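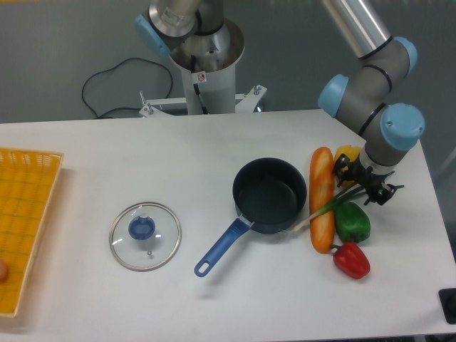
Fig. 1. Teaching cell, right arm over the vegetables. Saucepan, glass lid and yellow tray to the left.

Week 6 handout: Looking after the bench cell

Read this before your maintenance session. The Celtus manual is in the drawer and you should read that too, but with some suspicion. It was written for an arm bolted to a factory floor, doing one job all day. Ours gets a new group every two hours and a new program most weeks.

1. What the vendor says and what we do

The manual claims the joints are "maintenance free for the life of the unit". Ask what life means there. I have never found a number for it in the document. In our log, the wrist joint on the right arm started showing extra play after 800 hours, and the self-test passed it every time. The self-test checks that the motor goes where the encoder says it went. If the slack is on the far side of the encoder, it has no way of knowing.

So we check by hand. Power off, lockout tag on, one hand on the upper link and one on the wrist. Rock it gently. Write down what you feel, even if the word is "nothing". A blank line in the log tells the next group nothing at all.

The light blue joint caps are covers. They are not handles, and they carry no load. If one is loose, report it and stop there. Two were cross-threaded last November by people being helpful.

2. Mounting

Look at the bracket at the foot of the pedestal (the rear one in Fig. 1 shows it best, with a bolt standing up on each side). Before you touch anything, look for movement between bracket and table. Our torque figure is 40 N m. The old lab sheet said 44, and I can't trace where that came from, so please don't copy it forward.

Retightening a bolt is a repair and goes in the log as one. If it needs doing again the following week, the bolt is probably not your problem. Check the tabletop.

3. Cable

Follow the black cable from the pedestal along its full run. You are looking for flattened spots, shine from rubbing, and any place where it pulls tight at the far end of the arm's reach. Move the arm through its range at the slowest speed while a partner watches the cable and keeps a hand on the stop button. The one watching the cable does not also watch the screen.

4. Gripper

Wipe the fingers with a dry cloth. Solvent is what the Oveto data sheet recommends, and solvent is what ruined our first set of pads. Open and close with nothing between the fingers, then on the bell peppers, then on the green onion. The peppers are easy and will flatter a badly set gripper. The onion is thin and tells you more. The lid is worth a try last, by its blue knob, at low force.

If a pick fails, do not raise the force first. Almost every group does. Check finger alignment, then the taught position, then force.

5. Calibration

Muvov, the calibration package, reports a single score in green or red. Green means the last fit agreed with itself. It says very little about whether the arm will land on a saucepan handle. Jog to the three taught points on the tabletop and measure the error with the feeler gauge. We accept 2 mm. Anything over that, recalibrate and measure again - with the gauge, whatever colour the screen is.

The Danko add-on that promises to predict faults has been on trial since the start of the year. So far it has predicted a fault on the arm we had switched off. Leave it running, note its warnings, and don't act on them without a hand check.

6. To hand in

One page per pair. Play at each joint, bolt check, cable notes, gripper results in the order tried, and calibration error at each point before and after. Include the readings you don't like. If your numbers match the previous group's exactly, expect me to ask how you got them.

Next week: replacing a gripper finger assembly. Bring your own hex keys, as the lab set is missing the small one again.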